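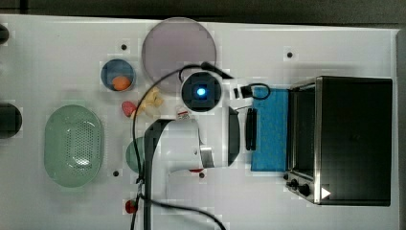
Who buys the season pass in a free mobile game? Mostly people who were already spending.

Manivent says its pass brought in 3,636 new payers. Ask how many had bought coins the month before. I asked twice and got a chart.

Hájek's numbers next, keep it short. 1,000 players, 30 days, pass sales up, coin sales down. Same wallet, if you ask me.

Pause for Aicha Benmoussa, she'll want to argue about Lindo. Let her.

Skip slide 2 if we start late. Then questions.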